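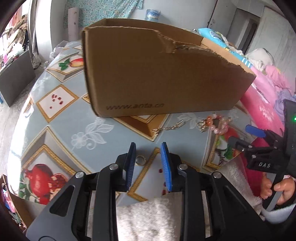
Moving your own books is a job people put off until the night before the truck comes, and then do badly with whatever boxes are lying around. I have done it that way twice. The trouble with whatever is lying around is that it was usually built to carry something light, once, in one direction. Take the big brown one on the table, with www.anta.cn printed near the bottom of the panel. The top edge starts out straight and respectable on the left and then gives up, sloping off to the right in a ragged tear. You could put a comforter in that. You could put lampshades in it, or the stuffed animals of a child who isn't watching. Fill it with hardcovers and you will meet the bottom of it on the stairs.

What follows is how I pack books now, after five apartments and one marriage to a person who owns every volume of a Dutch encyclopedia she can't throw out.

Before you start

You need small boxes, wide packing tape, a fat marker, plain paper without print on it, and a bathroom scale. Liquor stores are the best source of boxes if you ask early in the day and buy something now and then. A wine box is close to perfect: small, stiff, and made for people who would be very upset if it failed. Take out the dividers.

The plain paper matters more than you'd think. Newspaper ink comes off on pale cloth covers, and I have a book of bird prints that will carry the 2016 used car listings on its back board until one of us dies.

Step 1: Get rid of some

You won't want to. Do it anyway, and do it standing up. If you sit down, you'll read.

My rule is to pull every book I have two copies of, every book I was given by someone I no longer speak to, and every guide to software that has since been put out of its misery. On the last move that came to 80 books. I kept 13 of them back for reasons that seemed strong at the time and have since slipped my mind.

Call the used bookstore before you haul anything over there. Ask what they take and on which days. They do not want your encyclopedia. Marijke has asked, in two languages.

Step 2: Build the box properly

Fold the short flaps in first, then the long ones. Run one strip of tape along the seam where the long flaps meet, and carry it a hand's width up each side. Run a second strip next to it, overlapping. Then put one across the middle, the other way.

Don't do the thing where you tuck the four flaps under each other in a pinwheel and call it closed. It looks clever. It holds a sweater.

Crumple a layer of paper in the bottom, flat enough that nothing rocks.

Step 3: Load it

There are three ways to put a book in a box, and two of them are fine.

Flat: lay the books on their backs or fronts in stacks, biggest at the bottom. Good for paperbacks and for anything oversized.

Upright: stand them as they'd stand on a shelf, spine against the side of the box, snug enough not to lean. Good for hardcovers.

Spine up, pages down: don't. The weight of the pages pulls the whole block away from the binding, and you'll open the box to find your books have come out of their own covers.

Keep books of a size together if you can. Fill gaps with crumpled paper, or with socks if you've run out of paper, though you'll then spend the first week in the new place looking for socks. Wrap anything old or dear to you in a sheet of plain paper by itself. Leather bindings shouldn't touch each other, and no book should touch a plastic bag for longer than a car ride.

Step 4: Weigh it

Stand on the scale holding the box, then without it, and subtract. If it was a struggle to get onto the scale, you can skip the arithmetic and take some books out.

Whatever your limit is, set it for the last box of the day and the top flight of stairs. Debashish Hettiarachchi, who has helped me move three times and is therefore owed more than I can repay, picks up each box an inch off the floor before he'll agree to carry it. He puts the bad ones back down without a word and looks at me. I have come to fear that look more than the rental company's.

If a box comes out heavy, swap the top layer for something soft. Half books and half towels is a good box. The towels will smell a bit like a library, which some people pay extra for.

Step 5: Label two sides and the top

Write the room, then the shelf, then something that will still make sense to you in a month. "Books" is no use. "Misc. books" is worse. I write things like "Bedroom, left, crime A to Grevholm," Grevholm being the last author to fit. It's a dull system and it means I can put the shelves back in an afternoon.

Label the sides because the top will have another box on it. Label the top because at some point you'll be staring down into the back of a van in the rain.

Take a picture of each shelf before you empty it, if you care what order things were in. If you don't, you've been spared a good deal in life, and you can skip ahead.

Step 6: Stack and load

Book boxes go on the floor of the truck, against the wall nearest the cab, and no more than four high. Heavy ones at the bottom. Keep them off bare concrete while they wait, especially in a garage; a couple of flattened boxes underneath will do.

Don't leave books in the truck overnight when it's freezing or damp if there's any way around it. We moved to the Akach Street place on Saturday, December 12, 2020, and I left two boxes in the van because I was tired and there was soup. The cookbooks have had a gentle wave to them ever since.

Step 7: Unpack

Give the boxes an hour or two indoors before you cut them open if the day has been very cold. Cut the tape shallow. The top layer is right there under your blade, and it will be the book you like best.

Put the shelves up first, fix them to the wall, and check that they're level while they're empty. Then fill from the bottom.

Any box you haven't opened after 365 days can go to the used bookstore without being opened, according to Marijke, who made this rule herself and has the encyclopedia in the hall closet, in six boxes, taped shut since we got here. I've been told it doesn't apply to reference.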